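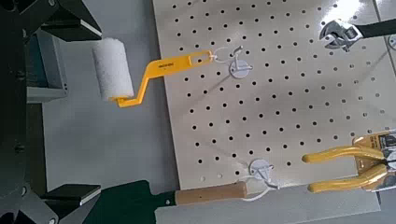
Gilberto Valderrama wrote in to say string loops are a waste of time, just buy tools with a proper hole in the handle and be done. Fair enough Gilberto, but who buys a whole new set of tools to suit a board? Mini roller has a slot. Slot is fine for string. Moving on.

Pegboard tips, small tools, quick version

Had a pile of mail on this after the drawer post so putting it all in one place. Small board only. If you've got a full garage wall this is not your page, go look at the Nudeck one.

Loops first. Thin white string, doubled, square knot, trim the tails. Keep it short. A long loop lets the tool swing and bang into its neighbor every time you grab something. Zip ties work too and they're quicker, pull them to a loose ring and snip the end flush or it will scratch you. I use up to 16 ties on a board and the rest is string, whatever is in the jar.

Lay the board flat on the bench when you're working out the spacing. Much easier than standing there with one arm up. Put the tools down where you think they go, shuffle them, THEN put the hooks in. Wide things need more room than you'd guess. Pliers especially, the handles spread.

What goes where:

Two rows is plenty on a small board. Long stuff in the bottom row so it can hang down past the edge. Trowel, screwdriver, scraper, mini roller. That buys you space you dont have.

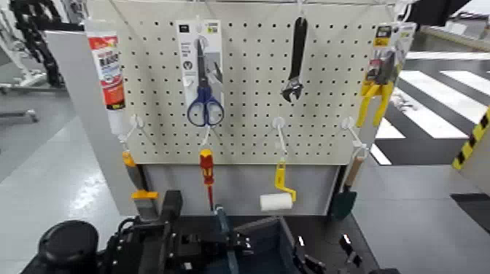

Top row gets the short stuff and anything you reach for less. Scissors, adjustable wrench, the adhesive tube. Nozzle down on the tube, cap on tight, and check it now and then for drips.

Packaging. Take it off or leave it, up to you. I leave the card on spare scissors and pliers until I need them, the card already has somewhere to hang from. Once it's open, bin the card, it only gets tatty.

Hooks. I've had the Cerau ones and the Flerow ones. Cerau are stiffer going in, Flerow come loose if you yank. Curved end on either is what you want, straight pegs drop things. Push the disk right up against the board. If there's a gap the hook tips forward and you'll be picking your scraper up off the floor.

Brushes

Hang them by the hole in the handle, bristles free, never standing in a jar on the tips. Wash, spin, comb, reshape with your fingers, then hang.
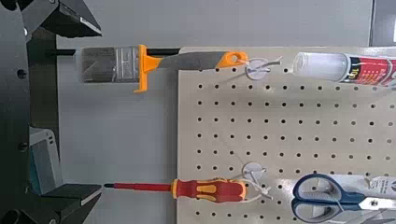

If the hole sits tight against the hook, a zip tie through it gives you a bit of slack and the brush comes off one handed. Same trick for putty knives. Ettore Greco swears by leather bootlace instead, looks nicer I admit, takes forever to thread.

Dont hang a damp brush right over steel tools. Water runs down, you get rust on the wrench, you get cross. Give it 60 minutes on a rag first. Longer for the thick ones.

Rollers

Foam or fluffy, doesn't matter, they go flat on one side if you leave them lying in a drawer. Hang by the handle so nothing presses on the sleeve. Leave a clear gap beside the sleeve, it sheds fuzz onto anything sticky next door (glue tube, looking at you). Keep the wrench a few holes over.

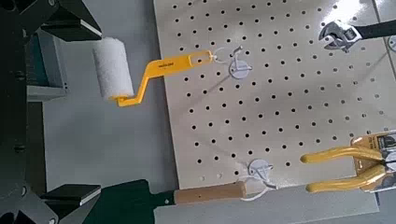 Once it's all up

Pull every tool off and put it back, once, fast. Anything that snags, move it over a hole or two. Takes 5 minutes and saves a lot of swearing later.

Wipe the board with a barely damp cloth. Paint dust gets in the holes, an old toothbrush shifts it. No solvent on a painted board, learned that one in November, still have the smear.

Someone asked about drawing outlines round the tools. I did it once in marker. Then I bought a different scraper. Use pencil or masking tape.

And wieght. If the board is on a stand and not screwed to a wall, heavy things low and near the middle. The Queiroz stand I had before tipped over every time I hung a hammer off one corner. Hammers live in the box now.

More on glue tubes and how to get the caps unstuck next time, I have a lot of mail on that too.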